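Hulteck gripper + the Drinuver sim license, worth it?
Simulation & Software > Reviews and Buying Advice

plumbline_k
Posted Dec 15, 2021
Trial runs out soon so looking for opinions before I pay. The bundle is the Hulteck two finger gripper plus Drinuver, their simulator. $81 a month for the sim side once the trial ends. Gripper is a one time buy.

Good so far: install was painless. Model loads with joints and limits already set, no fiddling. Open/close commands in the sim are the same ones the real unit takes, so my scripts moved over with 2 lines changed.

Bad: contact is mushy. Fingers sink into anything soft. Also the wrist view is slow on my laptop, 20 fps with shadows off. Docs are thin, half the links go nowhere.

Working on an under-the-table reach right now. Arm goes in low, gripper open, pointing up toward the framework underneath. Wrist view from this morning: 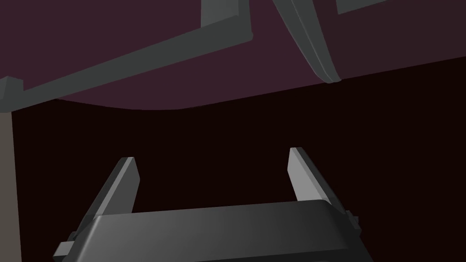
siqueira_fan
20 fps is your laptop. I get way more on a desktop with a cheap card. And you can drop the physics rate for the approach part, then bump it back up before contact. Setting is buried under Solver, took me forever to find.

plumbline_k
ok will try that. Didnt see a Solver tab at all, is that only in the paid one?

siqueira_fan
No, turn on advanced mode in preferences first. Then restart.

ottermill
Gonna disagree with the whole idea. $81 a month for a sim that gets contact wrong is a lot. Reaching and clearance checks you can do in Flundenine for free. Import the gripper file, set the limits by hand, one evening of work. What are you paying for exactly?

plumbline_k
The matching commands mostly. And I dont want to spend the evening lol

siqueira_fan
Flundenine import broke my finger joints, both moved the same direction. Two evenings, not one.

ottermill
You have to flip the axis on the second finger. Its in the wiki.

gantry_goat
Have the real Hulteck, 25 picks into a test on foam blocks. Hardware is fine, solid, a bit loud. Sim said every one of those grips would hold. Real one dropped a few. So I trust Drinuver for getting there and thats it. For grip force I just test on the bench.

plumbline_k
Thats kinda what I figured. Did you keep paying?

gantry_goat
Canceled the sim, kept the gripper. Might come back in January, support told me a contact update was coming. They also said that last time so

ottermill
lol

siqueira_fan
Still say its decent value if you do a lot of tight space stuff. The collision warnings alone saved me a bent finger. Just dont buy the yearly plan

plumbline_k
Found Solver after the restart, thanks. Lower rate on the approach helps a lot. Gonna do one month and see, will post the cable pull test when I get to it. Anybody know if the license moves between machines or is it locked to the one?

gantry_goat
Locked, but you can release it from the account page. Log out on the old machine first or it hangs.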